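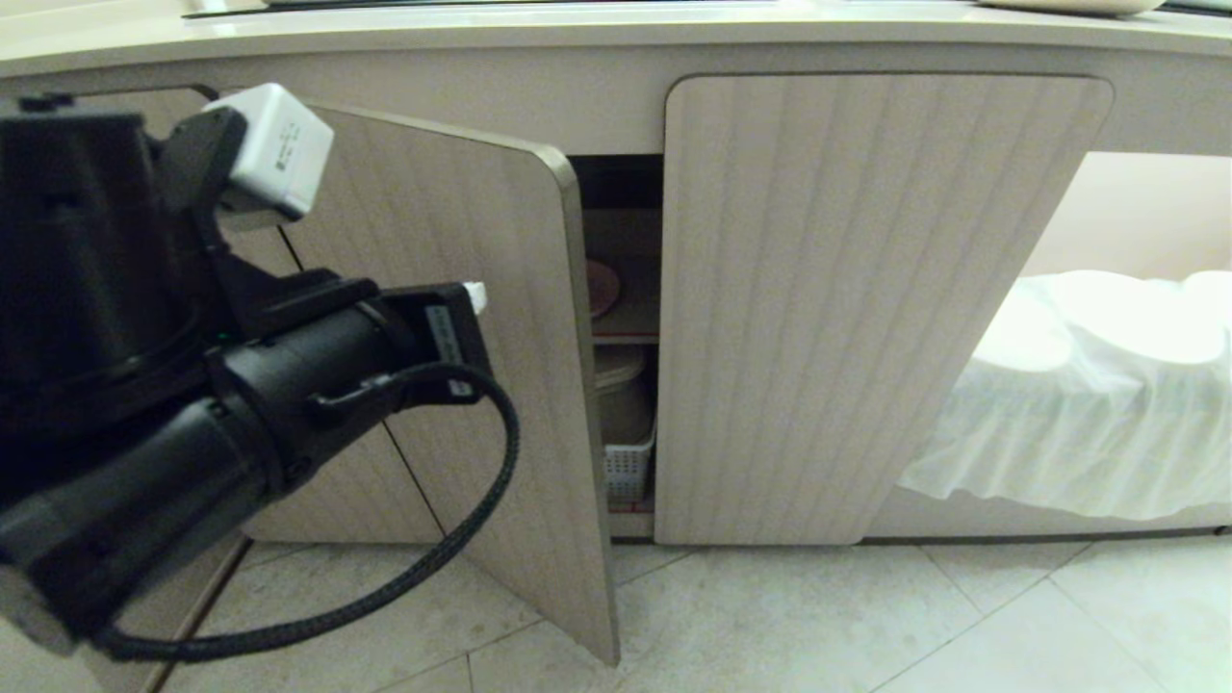
Cabinet doors at Stalness

The kitchen cabinets at Stalness are due for their hinge check in December. Abhishek Katiyar will go through the base units first, then the wall units. Please clear the front of each shelf beforehand so the screws can be reached. Doors that drag on the tile or sit lower than their neighbor should be marked with tape at the top corner. Spare hinges are kept in the Brostex box, up to 2 per door. Wipe the wood-grain fronts with a damp cloth only.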